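중저가 장기 체류형 호텔의 공용 주방 운영에 관한 조사
관광경영 프로젝트 수업 기말 보고서

1. 들어가며

저희 조가 이 주제를 고르게 된 것은 사실 학기 초의 아주 사소한 대화 덕분이었습니다. 조원 한 명이 지난 방학에 Stemmont에서 한 달 가까이 인턴을 하면서 장기 체류형 호텔에 묵었는데, 방보다 일 층에 있던 공용 주방이 훨씬 기억에 남는다고 했습니다. 저녁마다 모르는 사람들과 나란히 서서 파스타를 삶고, 남은 채소를 나누고, 그러다 주말에 같이 시장에 가기도 했다는 이야기였습니다. 듣고 있던 나머지 조원들은 호텔에서 그런 일이 있을 수 있나 싶어 조금 부러웠고, 그렇다면 호텔은 왜 그 공간을 만들었을까, 돈은 되는 걸까 하는 궁금증이 자연스럽게 따라왔습니다.

처음에는 호텔 조식 전반을 다루려고 했지만 교수님께서 범위가 너무 넓다고 조언해 주셔서, 객실 안 간이 주방을 없애고 공용 주방을 둔 호텔로 좁혔습니다. 범위를 줄이고 나니 오히려 들여다볼 것이 더 많아져서 중간고사 기간까지 꽤 고생을 했습니다.

2. 조사 대상

조사 대상은 Femow 계열의 장기 체류형 호텔 두 곳입니다. Stemmont점은 객실이 78실이고 업무 출장객이 많은 편이며, Londik점은 객실이 56실로 조금 작고 대학가와 가까워 단기 연수생과 그 가족이 자주 찾습니다. 두 지점 모두 객실에는 소형 냉장고와 전기 주전자만 있고, 조리는 일 층 공용 주방에서 하게 되어 있습니다.

3. 조사 방법

저희는 세 가지 방법을 썼습니다. 먼저 두 지점의 공개 투숙 후기 928건을 모아 주방이나 요리가 언급된 것을 따로 분류했습니다. 손으로 하나씩 읽다 보니 눈이 많이 아팠지만, 중간에 분류 기준을 두 번이나 고치게 된 것도 직접 읽은 덕분이라고 생각합니다. 다음으로 투숙객 17명을 면담했습니다. 면담은 주로 수요일 저녁, 주방이 가장 붐비는 시간에 진행했고, 요리를 방해하지 않으려고 식사가 끝난 뒤에 말씀을 여쭈었습니다. 마지막으로 두 지점에 주방 집기를 납품하는 Baptista의 상품 목록을 받아 어떤 물건이 갖춰지고 얼마나 자주 교체되는지 살펴보았습니다.

4. 조사 결과

후기에서 가장 자주 나온 불만은 뜻밖에도 청결이 아니라 시간이었습니다. 저녁 일곱 시가 되면 화구가 모자라 기다려야 한다는 내용이 두 지점에서 고르게 나왔습니다. 반대로 칭찬은 훨씬 다양했습니다. 양념이 갖춰져 있어서 좋았다, 아이에게 평소 먹던 국을 끓여 줄 수 있었다, 혼자 밥 먹는 기분이 덜했다는 글들을 읽으면서 저희도 마음이 따뜻해졌습니다.

면담에서는 집기 이야기가 많이 나왔습니다. 투숙객들은 비싼 오븐보다 잘 드는 칼, 넉넉한 도마, 물이 잘 빠지는 채반 같은 기본 도구를 더 중요하게 여겼습니다. Londik점에서 만난 한 투숙객은 냄비 뚜껑이 제 짝을 찾지 못하는 날이 제일 속상하다고 웃으며 말씀하셨습니다. 지점에서도 이 문제를 알고 있어서 7월부터 선반마다 도구 이름표를 붙였다고 합니다.

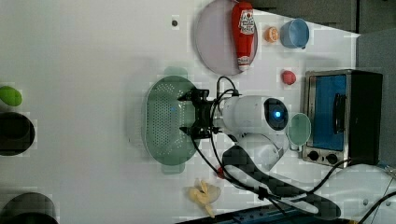
공용 주방이 있으면 투숙객이 더 오래 머무르는가?
저희 자료만으로는 단정할 수 없습니다. 면담에 응한 분들 가운데 주방 덕분에 숙박을 연장했다고 하신 분이 있었지만, 회사나 학교 일정에 따라 기간이 이미 정해져 있던 분도 많았습니다. 다만 다음에도 같은 호텔을 고르겠느냐고 여쭈었을 때는 주방을 이유로 드는 분이 두 지점 모두에 계셨습니다.

5. 제안

저희가 두 지점에 드리고 싶은 제안은 소박합니다. 우선 저녁 시간대에 화구 예약판을 두면 좋겠습니다. 종이 한 장이어도 충분할 것 같습니다. 그리고 집기를 교체할 때 투숙객 의견을 받는 작은 상자를 마련하면, 꼭 필요한 물건부터 채울 수 있을 것입니다. Londik점은 가족 손님이 많은 만큼 어린이용 식기와 낮은 의자도 검토해 볼 만합니다.

6. 한계와 소감

면담을 평일 저녁에 몰아서 한 탓에 아침이나 주말 이용자의 목소리를 거의 담지 못했습니다. 운영 비용 자료도 받지 못해 수익성 분석은 빠졌는데, 이 부분이 지금도 제일 아쉽습니다. 그래도 낯선 학생들에게 차를 내어 주시고 긴 질문에 끝까지 답해 주신 투숙객과 직원 여러분 덕분에 한 학기를 즐겁게 보냈습니다. 후기 분류표와 면담 질문지는 부록에 실었습니다.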